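Wednesday, after tea

Budget week. I have spent most of it in a spreadsheet with a tab called FINAL and another called FINAL use this one, and I no longer trust either of them. September is when Shanti Sisodia wants the equipment lines for the whole year, preferably in a colour other than red, and I am the only person in the group who owns a calculator with a paper roll. So it falls to me.

The question, as put to me on the stairs by someone carrying a sandwich, is how many more pairs of hand-held grippers we need. The answer everyone wants is "lots". The answer the tab wants is a number with a supplier's name beside it.

Two quotes so far. Lurden will do a pair for $601, fingers included, calibration extra, freight extra, and I suspect the invoice extra if I asked. Wallgate will do a pair for $666, everything in, delivered to the door. I've been over the Lurden one three times trying to make it the cheaper of the two and it stubbornly isn't once you add the freight, which comes from somewhere evidently reached by mule. Ajith Kartha says $666 is an unlucky figure to put in front of Shanti. I said I would rather defend an unlucky figure than a wrong one, and felt quite noble until I found I'd left the tax off both.

Then the consumables. Nobody budgets for finger pads in the first year and everyone budgets for them in the second, with feeling. I have put down 50 spare sets. Nghĩa Giáp reckons that's mean, given how much cloth work is on the plan, and he may be right, but he also reckoned we'd never need a second label printer and I'm still waiting for that apology.

Cloth is where the money goes. Cups and boxes are kind to a gripper: shut the fingers, move the thing, open the fingers. A shirt wants two hands that agree with each other, so every station doing laundry needs a full pair, and a station with one gripper and one out for repair is a chair with a person in it. I wrote that sentence into the justification box and then took out the chair.

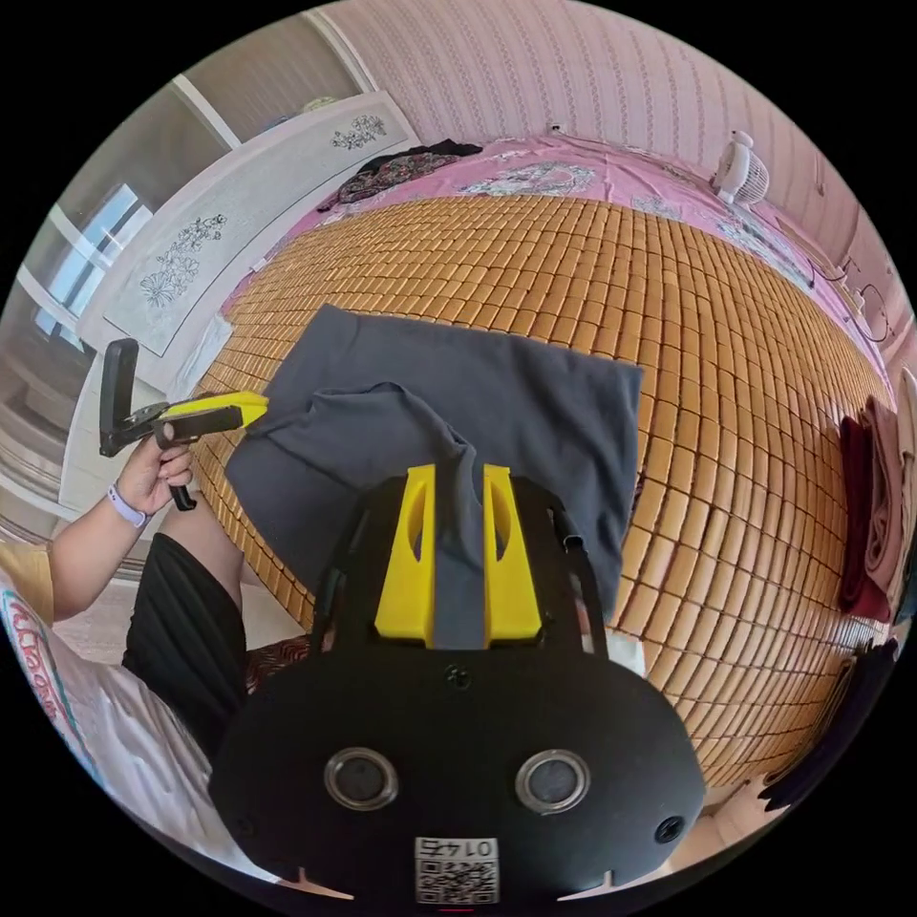
**Iara Montecinos**

A bed, a bamboo mat, one dark grey cloth and a gripper on either hand. That's the sort of work I'm asking for money for, and I'd like it noted that the form offers me "Manufacturing", "Medical" and "Other". I ticked Other. Under "Describe the operating environment" I wrote "domestic, soft furnishings". Anitha Iyer, who reads these before Shanti does, has pencilled a question mark next to it and also, further down, a small drawing of a pillow.

She did ask a proper question too. Could we put off the new pairs and buy one real arm for the bench, seeing that Plodano have one going second-hand? I went and looked at the listing at lunch. It's a handsome thing. It also wants a stand, a safety mat, a controller, a licence for the controller and a floor that can be drilled, and our floor belongs to a landlord who objected to a picture hook. I've put the arm in next year's column, where handsome things live.

Storage next. I had forgotten storage. Cases with foam, 31 of them, if we want each gripper to have its own and a few over for the ones that come home with their numbers swapped. Ó Dubhghaill do a decent case and answer the phone, which I have started treating as a line item. I asked whether the foam came pre-cut and the man said, "Cut to what?" Fair enough. I've sent him a tracing done on the back of the catering menu.

Still to do before tomorrow:

- get tax onto both quotes, same side of the page
- ask Nghĩa for the pad wear figures in writing, in whole numbers
- repairs: is there a repairs line? last year it was under Travel
- find out if Wallgate hold the price past the end of the month
- reply to Anitha re: pillow

It's gone nine and the kettle has just clicked off in the kitchen. I'll do the tax one tonight and leave the rest in the morning's care.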